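The planner that learned to hesitate

Rosaura Pacheco had warned me that the kettle in the upstairs kitchen was slow, and so the first quarter of an hour of our conversation took place standing up, with her leaning on the draining board and talking about the year she spent trying to make a piece of software less sure of itself. She leads the planning work on Lama, the program that decides what a robot arm at Tultia should do next, and by the time the tea was made I had already filled two pages of my notebook.

"People imagine the planner as the clever bit," she said, once we had found somewhere to sit. "You say what you want, it thinks very hard, and out comes a list of steps. And for a long while that was how we'd built it. It would look at the table once, right at the beginning, write itself a lovely long list, and then march through it with its eyes shut. If the second step went wrong it would carry on cheerfully to the ninth."

The old version, which the team still calls Fallia, could manage a plan of up to 50 steps, and Pacheco is fond of it in the way you might be fond of a first car. It was written in a hurry one April and it did its job on blocks and cups. The trouble came when the tasks grew longer and the objects more like the ones you would meet in a house. A plate is thin when you look at it edge on and very wide when you don't. A lid may or may not belong to the box it is sitting on. Fallia knew none of this, or knew it for the first second and never again.

"I remember reading through the logs from one bad afternoon," she told me. "There were 269 failed runs in the folder by then, going back months, and I had decided to read every one, which my colleagues thought was a peculiar way to spend my time. But I'm glad I did. I'd always assumed we had a grasping problem. In most of them the grasp was perfectly reasonable. It was the belief that was out of date."

She is a great one for that word, belief, and she used it all through the morning. What Lama keeps, as she explains it, is a sort of running notebook on the table: each object, where the cameras last placed it, how long ago that was, and how confident the perception side felt about it. The confidence drops as time goes by, and drops faster for anything near the arm's last movement. Before each step the planner checks the few entries that the step depends on. If they are fresh enough, it goes ahead. If they aren't, it asks for another look and, quite often, changes its mind about the order of things.

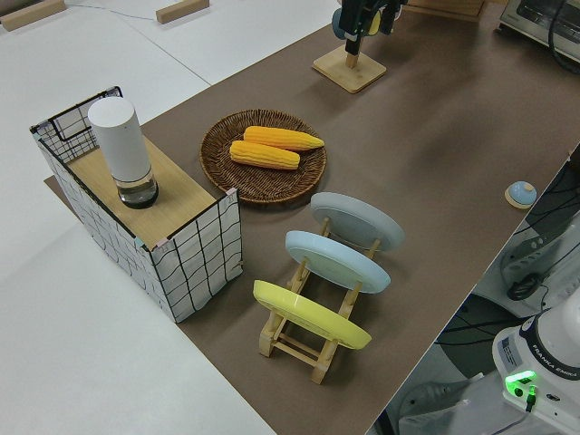
Friesen, who looks after the perception code and had come in for the biscuits, wanted it put on record that the notebook was a source of argument for most of a year. The cameras were being asked for new estimates far more often than they had been built for, Friesen said, and the planner team had seemed to think that looking was free. There had been a week when the arm did almost nothing except look.

Pacheco laughed at this and didn't dispute it. "We'd set the threshold much too high. It wanted to be certain before it did anything at all - a very anxious machine. Friesen came and stood behind my chair and read out the call count, quite loudly."

The cure was a duller piece of work than either of them had hoped for. Each action in the library now carries its own list of what it needs to know and how well it needs to know it. Picking up an ear of corn from a tray can stand a fair bit of sloppiness, because the fingers close on something chunky and forgiving. Taking one plate out of a rack with two others beside it can't. Writing those lists took the team the better part of a summer, by hand, arguing over millimetres, and Pacheco reckons it did more good than any of the cleverer ideas they tried beforehand.

I asked whether the lists could be learned from data, which I gather is what every visitor asks.

"We do tune them now," she said. "We had 3,000 recorded attempts to work with by the end, and we let a small model nudge the numbers up and down. But I wanted a person to have written the first version, so that when it does something daft I can open the file and see which line it was relying on. I've worked on systems where you couldn't do that, and you end up guessing, and then you end up superstitious. You don't touch the bit that works because you don't know why it works."

Opening the file is something she does a good deal. The tool she seemed proudest of, and the one she insisted on showing me on her laptop with her cup balanced on the arm of the chair, isn't part of the planner at all. It is a viewer which plays back any run alongside what Lama believed at each moment, with the stale entries fading to grey. You can drag a slider back to the point where things began to drift. She wrote the first draft of it over a couple of evenings and says she would have saved herself a winter had she done it sooner.

There is still plenty it can't do. Lama has no good way of thinking about things inside other things, so a closed box remains a bit of a mystery to it, and it is slow to notice when two tasks could share a step. The current release has 22 open faults against it, and Pacheco could describe most of them from memory. Her favourite is one in which the planner, asked to clear a space, moves an object aside, looks again, finds it somewhere new and politely moves it back.

"It's following the rules, bless it," she said. "The rules are mine. I'm hoping to get to that one before the summer, if Friesen will let me have a few more camera calls."

Friesen, from the doorway, said that this would need to be discussed.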